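Home | Talks | Handouts | Contact

Small-space storage – speaker notes
Last updated 29 May 2023

Slide 1. Say hi, thank Babita for the room. Ask who has a closet they're scared to open (hands up, wait for the laughs!).

Slide 2. My first apartment was 294 square feet and I loved it. Tell the Crabtree Street story, keep it short – the bike over the bathtub is the good part.

Slide 3. Floor space versus wall space. Most of us fill the floor first and then stop looking. Go up! Shelves over doors, hooks inside cabinets, the gap above the fridge.

Slide 4. The five-minute walk. Stand in each room and look for one thing that lives where it gets used and one thing that doesn't. Pause here, let people talk to a neighbor for 2 min.

Slide 5. Things that do two jobs. I get so excited about this one, so slow down. Benches with lids, a stool as a nightstand, a basket with a board on top.
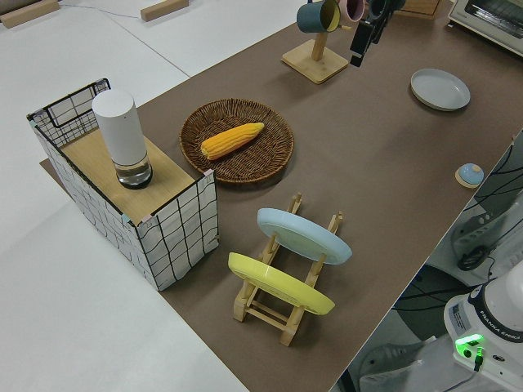 Slide 5: fabric-lined wire basket with a light wooden board across the top

Ask for their own ideas and write them on the flip chart. Duygu has the markers.

Slide 6. Homework – pick one drawer, only one. June session is kitchens, sign-up sheet by the door. Questions.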